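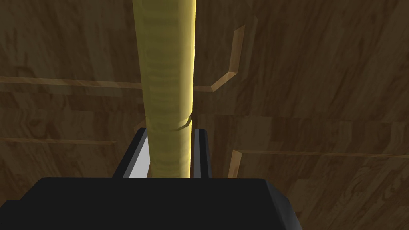

Wrist view in the simulator, with the yellow cylinder between the fingers.

Plomeo Household Practice Pack, reviewed

Verdict first, for those who only want that: decent rooms, decent physics, and a rulebook I would not hang a safety case on. I ran the pack on and off for a month at our place in Britcombe, on an ordinary desktop machine, with the two-armed robot model that comes with it. The licence was 700 a year for one seat. We paid for it ourselves.

The selling point is the rules. Plomeo ships the pack with a document it calls the Good Practice Set, which has 16 rules for robots working in homes, and after each run the software marks you against them. Pass them all and you get a certificate as a PDF with a green border. I have now seen two suppliers attach that PDF to a tender, and this worries me. A score from a simulator is a score from a simulator.

Some of the rules are good. Rule 4 says the fingers must be lined up either side of an object before they start to close, and the wrist view makes that easy to judge. Rule 9 limits speed near handles. Both are written in words a new starter can follow, and both come with a number you can argue about.

Others are padding. "The robot shall behave considerately in shared rooms" is scored, and I have no idea how. I wrote to support on a Wednesday and got a reply that repeated the rule back to me. Seven of the rules are like this, with no threshold and no test method. If I can't tell what would make a run fail, I don't count it as a rule.

The doors are where I spent most of my time. Anyone who has tried to write a sensible procedure for doors knows how much gets left out: who might be behind it, which way it swings, what the second arm should be doing while the first one is busy.
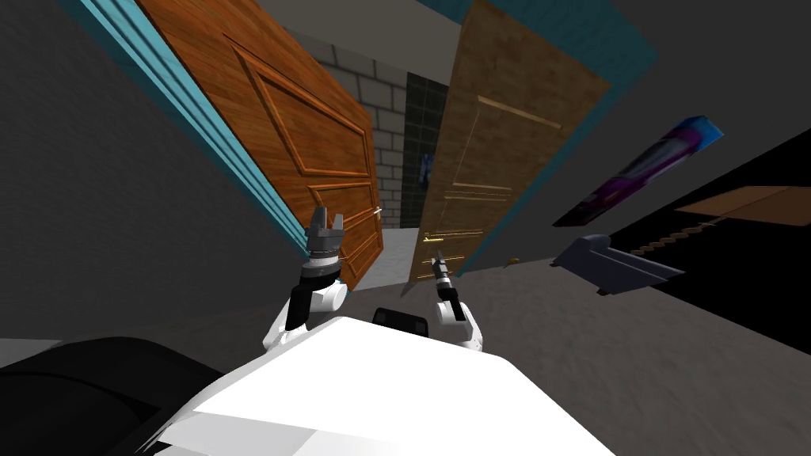 Two doors, two arms: the left gripper is open near one handle, the right points towards the fittings on the other.

The pack's answer to the second arm is one line, "the idle arm should remain clear". Clear of what? With doors on both sides there is hardly a neutral place to put it. Our own house rule is that only one arm may be within reach of a handle at a time and the other is parked low. I tried both ways, and the marker gave me the same score for each. That tells me it isn't looking.

Over 147 door runs it flagged me for speed often and fairly. It never once flagged me for where the spare arm was, including a few runs where I put it somewhere daft on purpose.

For comparison, the Zarby pack has uglier rooms and a shorter rule list, but every rule has a pass mark and a log entry showing which moment broke it. Danladi's checklist is free and has no simulator at all. It's four pages of plain questions and I still reach for it before I open either of the others.

Buy the Plomeo pack if you want varied rooms and a wrist view for practising approaches. Turn the certificate off (Settings, Reports, untick "Award"), write your own pass marks for anything that matters, and test again on the real robot before people are allowed near it. I'd want the idle arm rule rewritten before I renewed.

Rooms: 4 out of 5
Rulebook: 2 out of 5
Scoring: 2 out of 5
Value: 3 out of 5 if you ignore the certificate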